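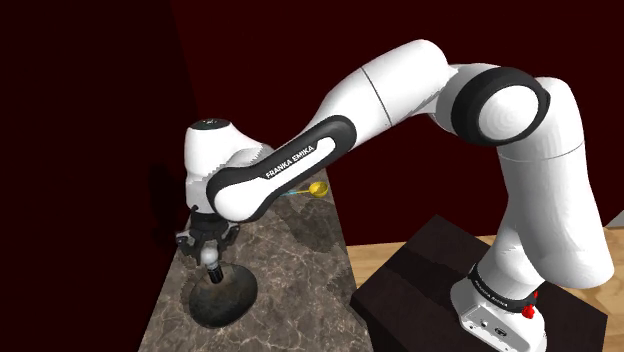

Franka Emika 机械臂与两指夹爪，大理石台面场景，仿真渲染

征集：夹爪与控制器仿真对比试验参与者（操作员、复核员）

发布：Rovdale 操作评测组
联系人：Tariq Kazmi
报名截止：2023年9月24日
地点：Rovdale 二楼测试间，复核员可远程

先把话说在前头。我们不太相信“多指手比两指夹爪灵巧”这句话，至少不相信它现在这种说法。我们也不太相信“两指夹爪够用了”。两句话我们都在演示会上听过很多遍，讲的人都放了视频，视频里都成功了。没有哪一段视频告诉我们失败的那些次去了哪里，操作的人练了多久，物体是怎么摆的，摆了几回才摆成那样。

所以我们打算自己比一次，需要一批和这件事没有利害关系的人来操作和复核。对多指手有好感的人可以报名，对它有意见的人也可以报名，但请在报名信里写明。我们会把两类人混着排，免得最后的表格只反映招募时谁更积极。

一、试验要比什么

比较对象有两个层面，请不要混在一起理解。

第一层是末端。一边是常见的两指夹爪，另一边是一只黑色的多指手，内部代号 Baptista。

第二层是控制器。一个叫 Osus，偏保守，操作员的每个输入都会被平滑，手感像隔着一层棉花，优点是不容易撞台面。另一个叫 Melard，跟手，延迟低，代价是操作员手抖它也跟着抖。写 Osus 的人说平滑对成功率没有影响，写 Melard 的人说平滑毁掉了所有精细动作。两边都还没有拿出让我们信服的数据。

两种末端配两个控制器，每位操作员都要把所有组合做完。只做自己顺手的那一组然后走人，这样的记录我们不收，也没法付全额酬劳。

全部试验在仿真里进行。仿真的毛病我们清楚：接触模型是近似的，摩擦系数是人填的，手指和球面之间到底是压住了还是卡进去了，有时候要看一段时间的力曲线才说得清。因此这次的结论只会写成“在这个仿真设置下”。如果有人拿着我们的报告去说真机上也如此，那是他自己的主张，我们不背书。复核员尤其要记住这一点，因为仿真画面看久了，人会不自觉地把它当真。

二、为什么还要再招人

2月那一轮是我们自己人做的，攒下 474 条记录。结果看上去很漂亮，Baptista 在握取阶段领先，放置阶段落后，两个控制器差别不大。报告初稿都写好了，后来在内部会上被推翻。理由有几条，照实列出来：

操作员就是搭建场景的人。他们知道物体的碰撞体在哪里比外观大一圈，会下意识避开。

“成功”的定义在中途改过。起初写的是“物体离开台面并保持”，后来有人觉得太宽，加了“姿态可控”。什么叫姿态可控，前后标注的人理解不一致，旧记录也没有全部返工。

失败的记录里，有一部分被标成了“操作失误，不计”。我们回头去看，其中不少很难说是操作失误，更像是手指之间的空隙让物体滑走了，而标注的人恰好喜欢这只手。反过来，两指夹爪夹偏时也有被宽大处理的情况。

两个控制器的顺序没有打乱，所有人先用 Osus，后用 Melard。后用的那个占了熟练的便宜，占多少，我们算不出来。

这批记录现在只用来培训复核员，不进入新一轮的统计。有人问过能不能把“干净的那部分”挑出来合并，答复是不能。挑选的标准本身就是问题所在。

三、任务说明

场景是一张大理石台面，上面有几样东西，操作的主要对象是一个灯泡形的物件：一头是白色的球，一头是黑色的短柱。选它是因为它讨厌。球面没有平行的两个侧面，柱子又短，夹住哪一头都要付代价。夹球，短柱的方向难保证；夹柱，能用的面太小。它对两种末端都不友好，这在我们看来算公平。

操作员要完成的动作大致如下。

取物。从台面取起灯泡形物件。起始姿态由程序随机给出，操作员不能要求重新摆放。觉得姿态太刁钻可以在备注里骂，但要先做完再骂。

转向。让黑色柱端朝向指定方向。这一步允许在手内调整，也允许放回台面再取，放回的次数会记录。我们预计争议最大的就是这一步，多指手的拥护者认为手内调整是它存在的理由，那就请在这里证明。

对位。把柱端移到深色椭圆形物体上方，缓慢下降到规定高度后停住。只要求停在那里，不要求插入、拧紧或者别的什么。以前有宣传材料把类似动作写成“装灯泡”，我们的任务单上没有这个词，请各位也不要用。

退出。松开末端并撤离，不碰到台面上别的东西。

每次尝试有时限，超时按失败计，没有例外。过去有过例外，后来例外比规则还多。

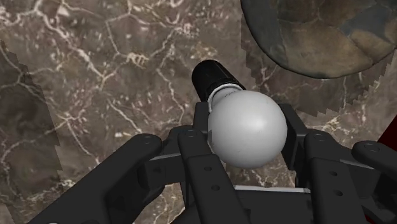

多指手持灯泡形物件，黑色柱端朝左上方，仿真渲染

像上面这样的持握，算不算成功？2月那轮的标注里，类似的单帧几乎都被判为“稳定抓取”。我们现在的答复是：看不出来。手指贴在白球两侧，这是事实；贴着不等于夹稳，一帧里没有力，也没有下一秒。复核员如果在只看到静帧时就写“稳定”，这一条会被退回。要写，请引用时间段和接触力记录。

再说一件容易被忽略的事。多指手的手指多，从近处看过去，指节会占掉画面下半部很大一块，柱端和目标物之间的相对位置就得靠猜。有的操作员说这反倒让他们更小心。也可能。但“更小心”是一种说法，我们要的是偏差记录。

四、我们要找的人

操作员

不要求机器人专业背景。用过遥操作设备的可以，没用过的也可以，我们两种都要。希望你：

能连续坐着操作一个时段而不烦躁，或者烦躁了会讲出来；

愿意按任务单做，哪怕觉得任务单写得蠢；

不打听别人的成绩。成绩在全部试验结束后才会公开，中途问 Tariq 也没有用，他看不到汇总；

左手惯用者请注明，输入设备可以换边。

有视力或手部方面的特殊情况，提前告诉我们，能调整的会调整，不会因此拒绝，也不会把这类信息写进报告。

复核员

需要有看过大量操作录像的经验，标注过、做过质检、当过裁判都算。希望你：

会写理由。“感觉不稳”不是理由，“柱端在松开前已偏离目标方向，时间见备注”可以；

敢于写“无法判断”。这一栏在我们的表里和成功、失败同等有效，填了不扣钱；

对渲染瑕疵有耐心。台面上有些深色区域的边缘呈锯齿状，像是贴图或阴影的接缝，别把它们当成障碍物，也别把它们写进碰撞备注。2月有人这样写过，返工返了很久。

复核员看到的录像会去掉控制器名称。末端没法遮，两指和多指一眼就能认出来，所以盲评只做到一半。这是本次设计里我们最不满意的地方，试过给手指打码，打完连接触也看不见了。谁有更好的办法，请在报名信里写，采纳了会署名。

五、以下情况请不要报名

你或你的直系亲属受雇于 Baptista、Osus 或 Melard 的开发小组。包括实习，包括“只是帮他们看过几次代码”。

你打算用这次经历写产品推荐。我们不反对你写，但请找别的素材。

你已经确定结论，只想来验证。这一点我们无从核查，全凭自觉。

你参加过2月那一轮。抱歉，再参加就说不清了。

六、相机视角

每位操作员使用两个视角：一个贴近末端，一个在手臂侧后方。不提供俯视。有人会觉得这是故意刁难，确实有一点故意。很多对比试验给操作员一个现实里根本装不上去的上帝视角，然后宣布夹爪之间没有差别。位置看得太清楚，末端好不好用就被掩盖了。

代价是遮挡。侧后方视角里，手臂本身会挡住台面的一部分，靠近上臂右侧的小东西可能只露出一点。操作时请自己判断要不要挪开手臂再看，挪动的时间计入时限。遮挡造成的失败照样是失败，会单独做一个标签，汇总时分开列，读报告的人可以自己决定要不要把它算到夹爪头上。

台面上的其他物件，比如黄色勺头、浅蓝色长柄的那只勺子，以及另一边深绿色、皱巴巴的那团东西，都不是操作对象。它们是什么材质、能不能被推动，培训时会讲。碰到了就在备注里写碰到了，不要自己判断“影响不大”。影响大不大，轮到统计的人去头疼。
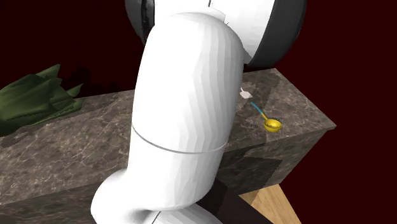

七、时间与安排

培训一个下午，内容是任务单、输入设备、备注怎么写。培训当天可以退出，不用说明原因，培训费照付。

正式操作分两次完成，中间至少隔一天。两次之间末端和控制器的顺序由抽签决定，抽到什么做什么。有人会希望先用顺手的，我们理解，但不换。

复核员没有固定时段，录像分批发放，每批有回收日期。逾期一次会提醒，再逾期就把剩下的转给别人。每段录像由两位复核员独立判定，判定不一致的交第三人，第三人同样看不到前面的意见。三个人各说各话的，记为“无法判断”，不开会讨论。过去的经验是，开会以后嗓门大的人总是对的。

测试间不大，操作时请保持安静，耳机自备或使用我们的都可以。水可以带进来，放在矮柜上，别放在输入设备旁边。楼下前台会登记访客，报 Rovdale 操作评测组即可。

八、酬劳

操作员完成全部组合，酬劳最高 3,000 元，按实际完成的时段结算。

酬劳与成绩无关。失败率高不扣钱，成功率高没有奖金，也没有排名。曾有人提议给表现最好的操作员发一笔奖励，说能提高投入程度。我们的看法是，奖励会让人在任务单的缝隙里找捷径，找到的捷径最后会被写成某只手的优点。

复核员按批结算，金额在培训时书面确认。“无法判断”与其他判定同价。

交通费凭票报销，限本市。外地的朋友请考虑远程复核。

九、数据怎么处理

保存的内容包括：操作输入、仿真状态、两个视角的渲染画面、备注。不录操作员的脸，不录声音。如果你在备注里写了自己的名字，我们会删掉名字，保留其余文字，包括骂人的部分，除非你要求一并删去。

全部记录，包括失败的和中途放弃的，都会随报告一起放出。原先的方案里只打算放“有代表性的样例”，这一条被划掉了。挑选样例这件事，谁来做都会挑出自己想看的。

Baptista、Osus、Melard 三个小组在报告公开之前看不到结果。他们可以提前看任务单，也已经看过，并提了意见。Melard 小组认为时限太紧，Osus 小组认为时限太松，时限没有改。Baptista 小组希望增加一个“非抓取类操作”任务，理由是多指手的价值不止于抓。这个理由也许成立，可是一次试验塞进太多目的，最后总能找到一个对谁都有利的角度，所以没有加。

你可以在报告公开前随时撤回自己的数据。撤回的条数会写明，撤回的人不会写明。

十、如果结果是“看不出差别”

那就这样写。准备工作里花时间最多的一项，是让大家事先同意这个结果也能发表。各方在试验开始前已经签字确认：成功的定义、时限、排除规则、统计方法，开始后一概不动。要是中途发现定义有漏洞，也按原定义做完，再在报告里承认漏洞。

我们自己对这次试验的价值也留着疑问。一个台面，一个灯泡形的物件，一种机械臂，就算全部做得规规矩矩，能推出去多远？大概推不了多远。换成软的、扁的、带把手的东西，结论可能整个翻过来。有同事认为，既然推不远就不值得做。另一些同事，包括写这份启事的人，觉得先有一组没被挑过的记录，总比再多一场演示会强。这场争论还没有结束，参与者有兴趣可以在培训时继续吵。

十一、几个已经被问过的事

可以只做多指手吗？
不可以。

仿真里练熟了，能拿到什么证书吗？
没有证书。可以开一份参与证明，写明参加时段，不写能力评价。

设备会不会伤到人？
你面前只有输入设备和屏幕，手臂在仿真里。久坐和盯屏幕的疲劳是有的，每个时段中间强制休息，不能用来换提前下班。

手臂撞了台面怎么办？
程序会自动记录并重置到安全姿态，该次尝试记为失败。不用道歉，也不用解释。

为什么用 Franka Emika 的模型，不用别的？
我们手头的场景就是按它搭的。换一种手臂，可达范围和腕部姿态都会变，结果可能也变，这个局限会写在报告第一页。

我可以同时报操作员和复核员吗？
可以同时报，只能录用其中一个。自己复核自己，或者复核同一批的同伴，都不合适。

报告会不会说哪个更好？
不一定。

十二、怎么报名

发邮件给 Tariq Kazmi，标题写明“操作员”或“复核员”，地址见 Rovdale 主页的联系栏。正文请包含：

姓名与联系方式；

可以到场的时段（复核员写每周能投入的时间）；

惯用手；

以往的遥操作、游戏手柄、标注或质检经验，没有就写没有；

你对两指夹爪和多指手的现有看法，一两句话即可。没看法请写“没看法”，不必现编一个；

与前述三个小组有无往来。

不需要简历，不需要照片，也不需要说明你对机器人有多热爱。附了作品集的我们不会看。

收到邮件后会有一封自动回复，之后由 Tariq 本人逐封处理，慢一些是正常的。操作员名额按经验有无分层抽签，落选不代表任何评价，愿意的话会留在候补名单里。复核员另有一次试标，用的就是2月的旧录像，试标无论是否录用都付费。

对任务单有意见的，欢迎随信附上，越具体越好。指出过去那轮标注里我们还没发现的毛病，也算具体。

Rovdale 操作评测组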